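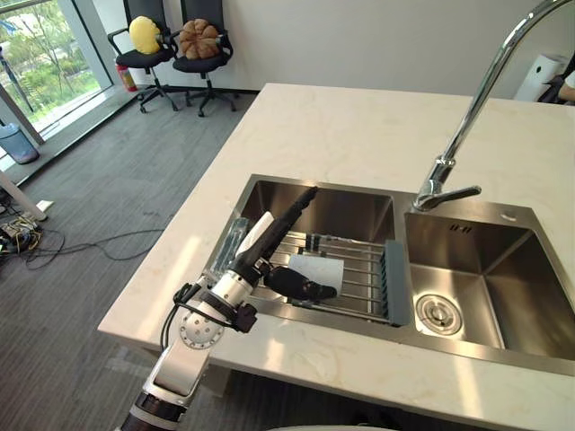 Sink practice, with the gripper over the roll-up rack.

I've been teaching the arm to do dishes for most of February and I am having the best time! Well, "dishes" is generous. The job is to pick up one light thing, set it on the rack, let go and back away without dragging anything along. You'd do it half asleep. Doing it through a remote arm is a whole different sport.

The way it works at Pascual is that one of us drives and the arm records everything (joint positions, gripper opening, the view from the head). Every good run goes in the pile, and once the pile is big enough we train on it and see what comes back. My target for the sink set is 300 runs. I did 32 on my first afternoon and my shoulders were toast, but by the end of that week I could do 75 between lunch and going home, which made me ridiculously proud.

What surprised me most is how much your own habits leak in. I come at everything from the left, and I didn't know that about myself until Jericho Dagdag watched a few of my replays and asked why I never once used the other side. So now I mix it up on purpose: high approach, low approach, object lying down, object standing. I also stopped throwing away runs where I fumble a little and recover. Jericho likes those, and the model trained with them seems a lot calmer when a grasp goes crooked.

Steel is tricky, by the way. The basin throws light all over the place, and judging how far the fingers are from the rods is hard when you only have the head view to go by. I slow way down for the last bit and close the gripper gently, since paper cups do not forgive (I have crushed plenty).

Two things are next on my list. I want to try moving things from one basin over to the other, faucet in the way and all, and I want to hand the controls to somebody completely new and compare their runs with mine. If you've done this kind of driving yourself, tell me how you keep your hands from getting tired!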